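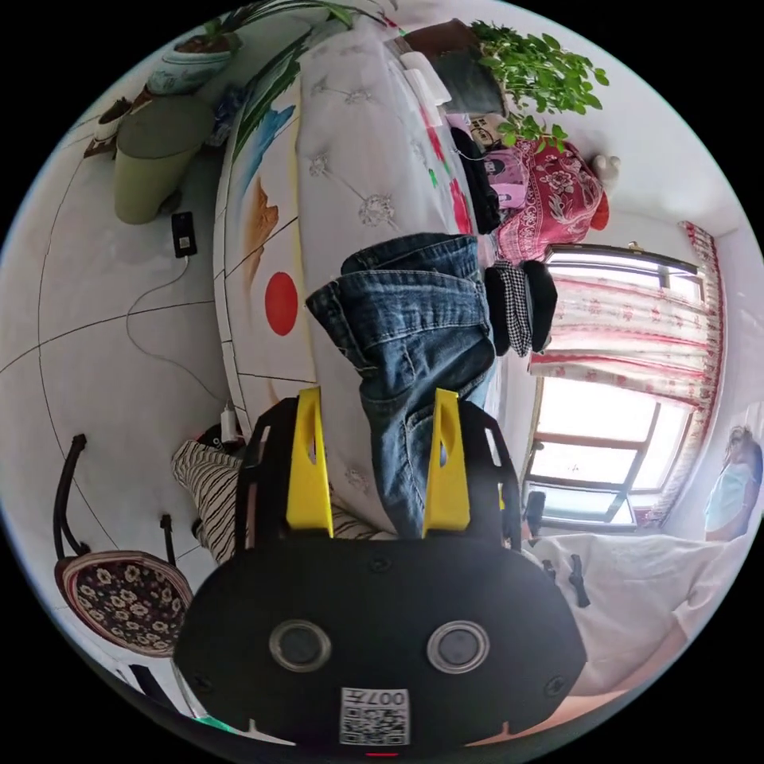
Ross Sutherland wrote in to say that jeans should never be folded on a bed at all, because a mattress gives under your hands and the legs end up crooked. He does his on the kitchen table, waistband to the left, and he has done it that way for 20 years. A fair point. Most of us still use the bed, as it is the biggest flat surface in the house and the clothes are usually on it already.

Bedroom Sorting, Kadside
Gallery 7 in the Ambrose house and home series

The pages in this series cover ordinary jobs in ordinary rooms. Earlier galleries dealt with the hall closet, the pantry shelves and the linen chest. Kadside is the bedroom, and the job is going through clothes: what gets folded, what gets rolled, what goes back in the drawer and what goes in the bag for Stinach.

Notes for the gallery

Jeans, folded and bunched, on a pale quilted bedspread with stitched flower motifs. Denim holds a crease, so fold it the way you want it to stay.

A checkered cloth in black and white and a rolled black garment are next to them. Rolling suits T-shirts and leggings. Heavy denim makes a thick roll and takes up more drawer than a flat fold.

The dark clothing is still in its pile at the far end, by the white box. Sort a pile by type before folding any of it.

Blankets go last. The red floral one is heaped against the wall, and a blanket that size is easier to fold with two people.

The curtain has red flowers too, with a red border along the edge. Daylight from the window helps when you are telling black from navy.

About the series

Gallery 6 was the linen chest. Gallery 8 will be the laundry shelf at Flomport, planned for February. Comments on folding methods are open under each gallery. Please keep them under 1000 characters.

Page last changed 19 Sep 2019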